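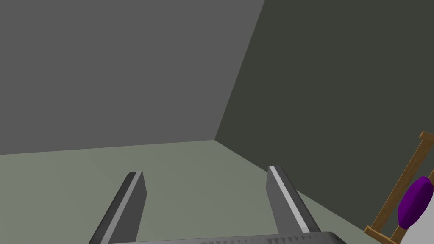 Simulated room, view from the gripper. Nothing in the fingers yet.

August 17, 2025

My mother-in-law asked me at dinner when she could buy a machine that would put away the dishes. I have spent a fair part of the winter on that question, in the evenings, with a simulator and a desktop computer that heats the spare room. My answer was that she should keep her dish rack.

The setup is simple. I wrote a small set of tidying chores and called it Chala. Each one starts with an arm, a two-finger gripper and a room with plain walls. The arm has to find a thing, pick it up and put it where it belongs. There are 14 chores in the list. A person would get through the lot before the kettle boiled.

I ran 873 attempts between March and now. Four of the chores work well enough that I would call them done, and all four are the dull kind: one rigid object, nothing near it, a wide place to set it down. Three have never worked at all. The rest sit in between, where the arm does the right thing often enough to keep me interested and then closes its fingers on air.

Closing on air is the most common failure by a long way. The fingers line up a bit short of the object, shut, and the arm carries nothing across the room and lets go of it with great care. The program has no idea. I added a check on how far the fingers close, and that caught most of those, but catching a miss and recovering from it are separate jobs. After a miss the arm tends to try the same spot again.

The second problem is furniture. Reaching for something on an open floor is fine. Reaching for something beside a wooden frame, where a finger has to go in at an angle, is where the planner gets timid or hits the rail.

Shop floors are further along, as you would expect. I did a contract at a parts packer in Brorness a few years back, and they had an arm moving castings from a tray to a conveyor all shift. It was good at it. The tray was bolted down, the castings were all the same colour and shape, and when a bent one came through, an operator walked over and took it out. Most of the engineering was in the tray. You can't bolt down a kitchen, or at least I wouldn't be allowed to bolt down ours.

I also tried the Poklow planner, which a few people on the Stivell forum had recommended. It is faster and handles the furniture better, though it took me roughly two weekends to get the gripper model to load with its joints the right way round. I'll write up the settings separately, as the instructions are out of date.

Next I want to move the start positions around more. At the moment the arm begins each run close to where it needs to be, and I suspect that flatters the numbers. After that, soft things – tea towels and socks. I haven't got a cloth model I trust, so if you have one that runs on a modest graphics card, please leave a comment.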